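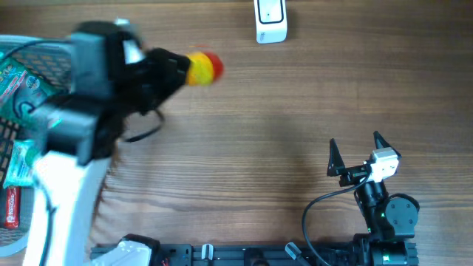 A small white device stands on a wooden table with a streaked grain.

Reading time: 2 minutes

Clearing a Table and Packing a Basket

A table is used for many jobs in one day. People eat at it, draw on it and set their shopping down on it. When the next job begins, the things left from the last one must go somewhere else. Moving them is called clearing the table.

A basket is a helpful tool for this work. It holds many small things together, so they can be carried in one trip. Packets, tubes and small toys are easy to lose when they are carried by hand.

Before packing, look at everything on the table and decide what belongs in the basket. Some things should stay where they are. A small device with a screen may be hurt by a bump from a heavy packet, and it should be left standing in its own space.

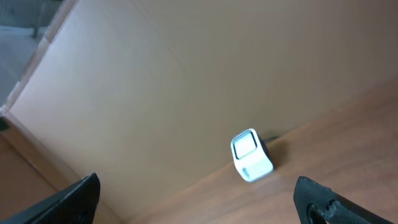

It is also wise to ask an adult before moving anything that plugs into the wall. Cords can catch on a chair or a foot.

Why Baskets Have Holes

Many plastic baskets have rows of small openings in their sides. The openings let air pass through. They also make the basket lighter, and they help you see what is inside without tipping everything out.
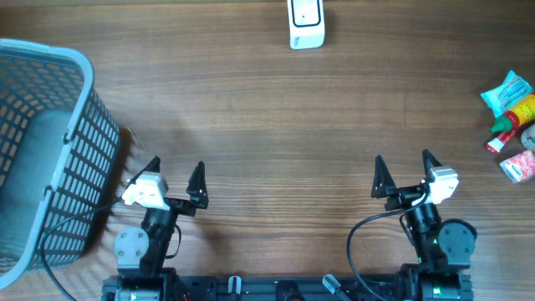 A gray plastic basket with nothing in it. The wood shows faintly through its side walls.

The rim is the thick edge at the top. It keeps the sides from bending, and it gives your fingers a safe place to hold. Use both hands when you lift a full basket.

What Goes In First

Put heavy things on the floor of the basket. Light or soft things go on top, where they will not be crushed. Tall packets may lean against the side. Do not fill the basket above the rim.

At the Rowlands Children's Library, each basket in the activity room is 40 centimeters long. Gudrun Wendt, who looks after the room, asks every group to pack up before it leaves.

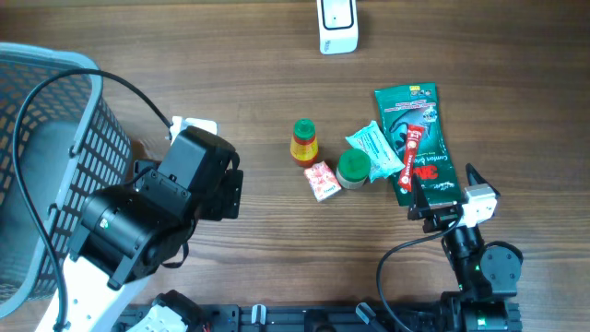
Words to Know

Grain: the lines and bands that can be seen in wood.

Rim: the top edge of a basket, bowl or cup.

Device: a tool or machine made for a special job.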